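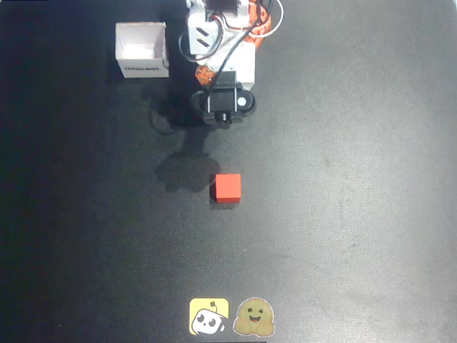 How should loose cubes be stored between sessions?

Loose cubes should be stored in small cardboard boxes, one color to a box, with the lid left open until the cubes have been checked against the set card. Boxes are then closed and returned to the shelf with the label facing out.

Cubes and Boxes: Gallery Page
Tirley Center for Learning Materials
Page last reviewed Monday, January 29, 2024

Introduction

The Tirley Center lends sorting and building materials to schools, libraries and family programs. The cube collection is the oldest part of the lending stock and remains the most frequently requested. It now holds 1,141 cubes in six colors, together with the boxes, trays and set cards that go out with them. This gallery page accompanies the printed catalog and is intended for borrowers who wish to see the materials before placing a request.

Gallery

Red cube and small white box, dark gray tabletop. The cube is a bright orange-red. The box is cardboard, open at the top, with small printing on the front face.

Borrowers comparing colors on a screen are advised to consult the color card held at the front desk — screens differ, and the red and orange sets are easily confused when viewed apart. The Center will mail a color card on request to any registered borrower.

Notes on the materials

Cubes. All cubes in a lending set are of one size. Sets are issued in single colors or as a mixed set of 60, with ten cubes of each color. The mixed set is suited to sorting, pattern copying and simple graphing. Single-color sets are preferred by programs that teach stacking and measuring, where a change of color may distract from the task. A full classroom set contains 300 cubes and is issued in two crates, which must be collected in person.

Boxes. Small white boxes are supplied flat and are folded by the borrower on arrival. They are used for storage and also form part of several activities, including the "in, on, beside" cards for early language work. A box that has become soft at the corners may be recycled locally and need not be returned. Replacement boxes are supplied by Faulkner and are kept in stock throughout the year.

Table surfaces. The Center recommends a plain, dark, matte surface for work with bright cubes. Young children find the edges of a cube more readily when the surface beneath it has no pattern, and older children who are drawing the cubes will see the shadows clearly. Where only light tables are available, a dark felt mat may be borrowed with the set.

Set cards. Each set is accompanied by a card listing its contents. The card is to be completed at the start and at the end of the loan. Missing cubes should be entered on the back of the card with the date on which the loss was noticed.

Suggested activities

One cube, one box. A single cube and a single box are placed on the table with a clear space between them. The child is asked to move the cube to the box, then beside it, then behind it. The activity takes only a few minutes and may be repeated with a second color once the position words are secure.

Shadow drawing. A lamp is placed to one side of a cube and the outline of the shadow is traced on paper. The lamp is then moved and the tracing repeated in a different pencil. Groups working with the Imeck lamp kit should allow extra time for setting up.

Top and front. Students look at a cube from directly overhead and draw what they see, then lower their heads slightly and draw again. In the second drawing the front face comes into view, and students may notice that it differs in tone from the top. This activity leads naturally into plans and elevations in the upper grades.

Filling and estimating. Students estimate how many cubes a box will hold, fill it, and record both numbers. Results from several boxes may be gathered on a single chart.

Borrowing and returns

Requests may be made by telephone, by mail or at the front desk. The standard loan is four weeks and may be renewed once if no other borrower is waiting. Requests for spring programs should reach the Center before the end of February.

Cubes should be wiped with a damp cloth and dried fully before they are packed. They should not be soaked. Tape must not be applied to the cubes themselves, and labels should be attached only to the boxes. Crates returned by carrier should be addressed to the Skurkell Street entrance, as the main entrance does not accept deliveries.

There is no charge for the loss of up to three cubes from a mixed set. Larger losses are charged at the replacement rate printed on the set card.

Use of the gallery

Pictures on this page may be reproduced in school newsletters and program leaflets provided that the Center is credited. Printed color cards are available in packs of 100 for partner organizations. Requests for other uses, and corrections to the text, should be sent in writing to Clem Rewi, Collections Office.

Related pages

Set cards and replacement parts
Felt mats and trays
Loan calendar for schools
Opening hours and directions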